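Potatoes sprouting in the pantry after two weeks, what am I doing wrong?
Posted by Yaneth Usuga

I bought a big sack of russets because the price made me feel clever. It is now the second week and half of them have grown legs. They live in the pantry, in the bag, next to the onions. The pantry backs onto the oven wall. Any hope for the rest?

Lionel Bickerstaff
Move them. An oven wall is a spa for potatoes. Mine sit in a paper sack in the basement at 52 degrees and they last until I'm tired of looking at them. Get the onions out of there too. My wife's family keeps them together and has opinions, so I say this only online.
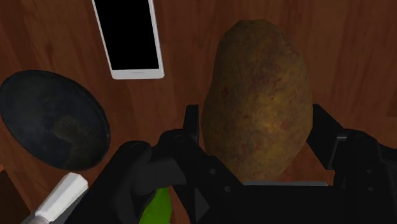 Can I still eat one that has small sprouts?

If it's firm and hasn't turned green, snap off the sprouts, cut out the eyes and cook it soon. Soft, wrinkled, green or bitter ones go in the trash.

Joni Rissanen
fridge. done

Hortensia Castaño
Please don't, at least if you plan to fry them. The cold turns the starch to sugar and they brown too fast. I ruined a whole Easter in April that way and my sister still brings it up.

Yaneth, take them out of the plastic, sort out the bad ones and put the rest in a cardboard box with holes, somewhere dark and cool. Don't wash them first. I check mine whenever I remember, so not often. And buy the small bag next time. I have been telling myself the same thing for 24 years.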